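The case against chore robots usually starts with the hand. Fingers are weak, fingertips wear out, sensors drift. All of this is true, and I think it is the smaller part of the problem. A parallel gripper with two fingers can already fold a towel, load a dish rack or pick a part from a tray, provided the towel, rack or tray sits where the policy expects it.

Pao-chu Choi, who ran the packing trial at Plernska, gave me the only figures I trust on this. Over 658 attempts at bagging small hardware, most failures came before contact. The arm approached from the wrong side, or waited for an object that had rolled behind another. Grip force was the cause in 37 cases.
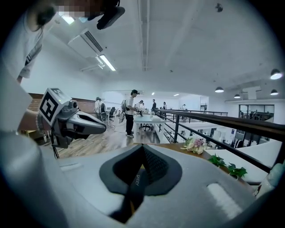

Demonstrations collected by people holding grippers are the best answer so far. They are cheap, they need no arm on site, and they can be recorded in ordinary rooms with ordinary clutter. A policy trained on one tidy bench in Luik learns that bench. One trained across many rooms has at least met bad lighting and a chair in the way.

What these recordings do not carry is the operator's judgment about when to stop. A person wiping a counter looks at it, decides it is clean and moves on. The data shows the motion ending and leaves the reason out. Force is also missing from many sets, so a stuck drawer and a locked one look the same until something bends.

My position is that shop-floor work will come first, and only the narrow part of it: fixed bins, known parts, a person nearby to clear faults. Seven faults in 100 cycles is tolerable on a line with staff. In a kitchen it means a broken glass most evenings.

Vendors should publish the number of human interventions per hour, with the task and the room stated. Until they do, I would buy a machine for kitting - and keep doing the dishes by hand.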